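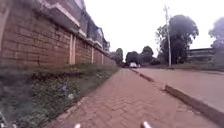 4주차 강의 노트: 배의 복도와 객실, 동선의 설계

오늘은 여객선 실내 디자인 중에서 복도를 다루겠습니다. 지난 시간에 우리는 라운지와 식당을 보았는데, 그런 방은 손님이 앉아서 보는 공간입니다. 복도는 손님이 걸으면서 보는 공간이므로 평가하는 기준이 다릅니다. 붉은 벽돌을 헤링본 무늬로 깐 곧은 보행로를 생각해 보십시오. 길은 멀리 한 점을 향해 좁아지고, 가까운 곳에서는 벽돌 사이의 회색 줄눈이 하나하나 보이지만 먼 곳에서는 색이 옅어지고 표면이 매끈하게 보입니다. 배의 긴 복도에 깔린 카펫 무늬도 똑같은 법칙을 따릅니다. 그러므로 무늬를 고를 때 견본을 책상 위에 놓고 위에서만 보면 안 됩니다. 바닥에 길게 펴 놓고 눈높이에서, 복도의 끝에서 끝까지 보아야 합니다.

1. 복도의 길이와 시선

제가 수업에서 자주 드는 예는 연안 여객선 Koltitell호의 개조 작업입니다. 객실 갑판의 복도가 선수에서 선미까지 막힘 없이 이어져 있었고, 승객들은 자기 방을 지나치는 일이 많았습니다. 설계를 맡은 Drareo 사무소의 오리아나 우루티아는 벽을 옮기지 않았습니다. 방화 구획과 배관 때문에 옮길 수 없었습니다. 대신 객실 문 앞마다 천장을 조금 낮추고 조명의 색온도를 바꾸었습니다. 이렇게 하면 긴 선이 짧은 마디로 나뉘어 읽힙니다. 이 방법을 우리는 "마디 나누기"라고 부르겠습니다. 시험 범위에 들어갑니다.

2. 폭의 문제

복도 폭은 디자이너가 마음대로 정하는 값이 아닙니다. 피난 규정과 승객 수가 먼저 정하고, 디자이너는 남은 값을 가지고 일합니다. 연습 과제에서는 유효 폭을 900밀리미터로 가정하십시오. 손잡이는 이 폭 안으로 들어오지 않게 벽을 파서 설치합니다. 손잡이의 돌출을 계산에 넣지 않은 도면이 작년에도 여러 장 있었습니다.

좁은 복도에서 양쪽 벽을 같은 재료로 마감하면 방향을 잃기 쉽습니다. 한쪽 벽은 밝게, 다른 쪽 벽은 질감이 있게 하는 것이 보통입니다. 어느 쪽이 좌현인지 승객이 배우게 되면 안내판을 줄일 수 있습니다. 다만 비상 유도 표지는 절대로 줄이지 않습니다.

3. 바닥재

배에서는 바닥이 기울고 진동이 있습니다. 방향이 강한 줄무늬는 기울어짐을 더 크게 느끼게 할 수 있으니 조심해야 합니다. 에크하르트 놀테의 강의록에서는 작은 단위가 엇갈려 반복되는 무늬를 권합니다. 저도 대체로 동의합니다만, 단위가 너무 작으면 멀리서 단색처럼 보이고 얼룩이 드러납니다. Morin 카펫의 견본집이 자료실에 있으니 직접 비교해 보십시오. 견본집은 대출이 되지 않습니다.

4. 소리

객실 손님의 불만 중에는 복도의 발소리와 문 닫는 소리가 많습니다. 문틀의 완충재, 카펫 밑의 패드, 천장 흡음판을 함께 생각해야 합니다. 한 가지만 좋게 해서는 효과가 작습니다. 자세한 내용은 11월 특강에서 메브라트 투파 선생님이 설명한 자료를 참고하십시오.

과제

객실 20개가 있는 가상의 갑판을 하나 정하고, 복도 평면도와 걷는 사람의 눈높이에서 그린 투시도 2장을 제출하십시오. 투시도 하나는 복도 입구에서, 다른 하나는 중간에서 그립니다. 축척은 평면도에만 표시합니다. 발표는 한 사람당 15분이고 질문 시간이 포함됩니다. 재료표에는 제품 이름보다 먼저 난연 등급을 쓰십시오.

읽을거리: 블라스티밀 크라이치, "움직이는 건물의 실내", 3장과 5장. 5장의 도면은 인쇄가 흐리니 자료실의 원본을 보는 것이 좋습니다.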